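Home | Courses | Handouts | Contact
Reading time: 2 min

Irnora Textile Care, Unit 8: Flattening and Folding Knit Garments
Revised 2/4/22

1. Work surface

Use a smooth, hard table. Dark or saturated cloth on a pale top gives the clearest view of the hem line. Finished pieces go to a back corner. The bin of unfolded pieces stands at the opposite corner.

2. Flattening

A garment taken from a bin rarely opens evenly. One part lies flat while another stays bunched. Start from the flat part and work toward the folds.

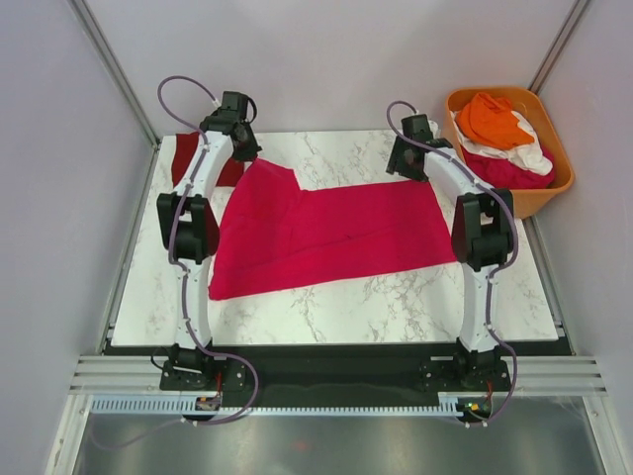 Pull at two points only, and keep the tension low. Knit fabric stretched at this stage will relax after folding and shift the edges. Smooth long wrinkles along their length. Cross-strokes turn them into creases.

3. Orientation

Either direction is acceptable: neck away from the folder, or the garment laid sideways. In the sideways position one sleeve points to the back of the table and the other to the front. Open any sleeve that has doubled over before the first fold. Check that the hem is square to the side seams.
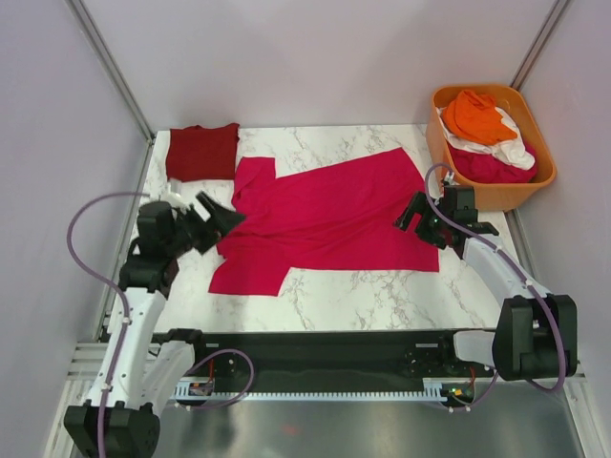
4. Folding (Kestum method)

a. Fold the near side to the center line, sleeve back on itself.
b. Repeat with the far side.
c. Fold the hem to the neck in two stages.
d. Target packet width: 22 cm. Maximum stack: 8 pieces.

Exercise: fold 35 short-sleeved garments and record each packet width.

Comments (2)

Hung: Is the width in 4d measured before or after stacking?

Cledoseck: Before. See the Unit 7 sheet for the ruler position.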